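August
By Zainab Akinola

Handell tooling update: step labels for the cable bench

The perception group at Handell has moved its step-labeling software, Pullo, onto a new kind of work this month. Until now it had only been used on box packing, where the parts are large and stay apart from one another. The new subject is USB cable assembly, done by hand at a bench, with small dark parts heaped close together.

Pullo takes video from head height and splits it into short steps such as pick, move, fit and put down. Those steps feed the planner, which needs to know where one ends and the next begins. The first set has 439 clips. A reviewer checks each cut the software proposes and either keeps it or drags it to the right spot.

The bench work gives the model three things to follow at once: the hands, the part in the hands, and the heaps the parts come from. Black cable on black cable is the hard case. A green board is much easier to hold on to, even with fingers over both ends of it.
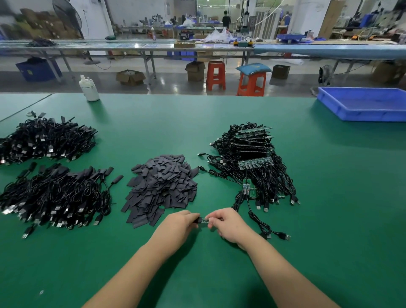 Does the planner need to know where every cable in a heap runs? It only needs one plug or board it can reach and a guess at how much will come along with it, so Pullo marks the reachable part and leaves the rest of the heap as a single region.

That choice cut the labeling load a good deal. The earlier version tried to trace each cord, and reviewers spent most of their time fixing traces that jumped from one cord to another. With the single region, a clip now takes around 7 minutes to review.

Heat-shrink tubing got its own class. The pieces are flat and dark and lie on top of each other, and the old detector would report the whole mound as one object or as nothing. The new class has two states, "in pile" and "in hand." The switch between them is what the step cutter listens for - it fires when a piece is held between the fingers clear of the mound.
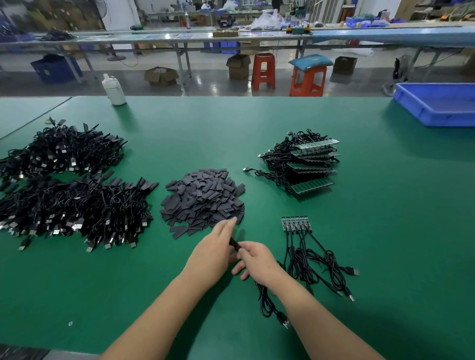

What is still open

Pointing and reaching look alike to the step cutter. A finger held out toward a pile can be read as the start of a pick, and 26 clips were cut too early for that reason. Version 81 of the model adds a short wait before it commits to a pick, and we are testing it now.

The review tool also has a fix for slow scrubbing on long clips. Clear the local cache after updating, or the old thumbnails will stay in place. Label files from the packing set will open as before - there is no need to convert them.

Related items
Portela planner: new grasp scoring
Furkmont simulator moves to a shared build
Label format notes for reviewers
Packing set: final review counts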